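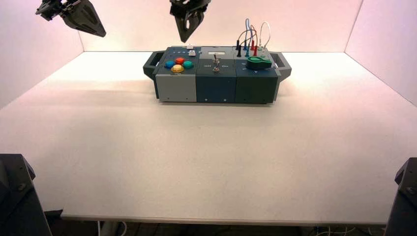

Gremness in July, standing or balcony?

lowlamp
Good evening to all. I have followed this forum for a long time but I write for the first time, so please excuse me if the subject is in the wrong section. Gremness will play in Trakanstead in July and I want to buy two tickets, for my sister and for me. On Rivuro there are two kinds, standing on the floor and seated on the balcony, and both cost £34. I have never been inside this hall. My sister is not tall and she becomes tired if she stands for three hours, but she also says that a concert on a chair is like a film. Which one would you choose? And is the sound good upstairs?

baritone_b
Balcony. Same price, you get a seat, and you can see the keyboards properly. The floor holds 400 and it feels like more when it sells out.

ticketstub
Floor every time. I sat upstairs for Ateş last winter and the singing was mush from the third row back. Bass was fine, vocals gone. If you pay £34 to hear a band with three singers you want to hear the three singers.

baritone_b
Third row back, yes. The front two rows are good. I was in row A for the same gig and heard every word.

ticketstub
Then you were lucky with your neighbours as well, mine talked the whole way through.

lowlamp
Thank you both for the fast answers. I did not know that the rows are so different. On Rivuro the balcony is sold as "unreserved", so I understand that I cannot choose row A, I can only arrive early and hope. Is it correct? At what hour do people begin to wait outside? The page says doors at seven, but it does not say if there is a separate queue for the balcony. I would also like to know if Ateş will open the evening, because I have read this in two places and in a third place I have read that there is no support at all.

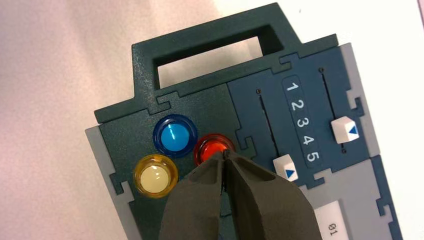
marchhare
Unreserved is correct, and there's one queue for everybody until the doors open, then they split you at the stairs. I got there at six for a sold-out night and still had a choice of seats. There are 200 upstairs and a lot of those people come late because they think they have a seat waiting.

ticketstub
Six is far too early unless you like pavements. Half past is plenty.

marchhare
Depends on the band. Gremness people queue. Last tour I came at half past six and the line was already past the chip shop.

northstand_no
On the support: Ateş were on the first poster and they aren't on the second one. The venue page still has them. I would trust the newer poster, but I wouldn't bet money on it.

lowlamp
I wrote to the venue this morning and they answered very politely that "the support will be announced". So we know exactly as much as before. For me it is a pity, because the last Ateş record is one of those that I listened to every day on the train, and my sister knows only two songs of Gremness, so perhaps the opening band would have been the better half of the evening for her.

I think now that we will take the balcony and come at a quarter past six, in the middle between your two opinions. One thing more about the tickets. Rivuro adds a fee at the last page, and it also wants me to install the application to show the code at the door.

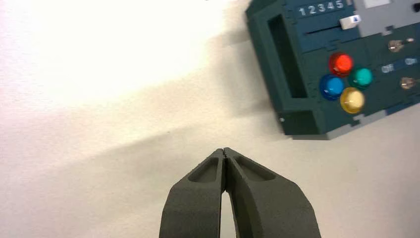
My telephone is old and I would prefer to print the tickets on paper. Has anybody entered with paper in this hall? I do not want to stand at the door with my sister and a dead battery.

baritone_b
Paper is fine. You have to log in on the website and look under "delivery", the print option is hidden in there. Do it when you buy, you can't change it afterwards.

ticketstub
You can change it afterwards, I did it for the spring shows. You email them and they send a PDF in a day or two.

baritone_b
A week, in my case. It arrived the afternoon of the gig.

lowlamp
Then I will do it when I buy. I am a person who prints everything, also the timetable of the bus. Speaking of this, the last 310 leaves from the square at 23:05 and I am afraid it is too early.

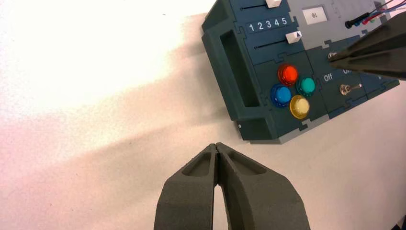 If the concert ends at eleven we would have five minutes, and with a full staircase I do not believe that it is possible. Did the other concerts there finish on time?

marchhare
Curfew is eleven and they stick to it. Bands usually finish ten minutes before. From the balcony you come out by the side stairs, so it's quicker than from the floor. You will make the bus if you don't stop for a T-shirt.

northstand_no
Buy the T-shirt before they start. The table is by the cloakroom and there's hardly any queue until the interval.

ticketstub
I still say floor. But from the floor you would miss that bus, I'll give you that.

lowlamp
I have bought them! Two balcony tickets, with the print option, which was really very hidden. My sister asks me to write that she would have accepted the floor too, but she said this only after I had paid. If the support is confirmed before July I will write it in this thread, and if somebody sees a third poster please put it also.

northstand_no
Will do. There's a board outside the record shop that usually gets them first, I walk past it most mornings.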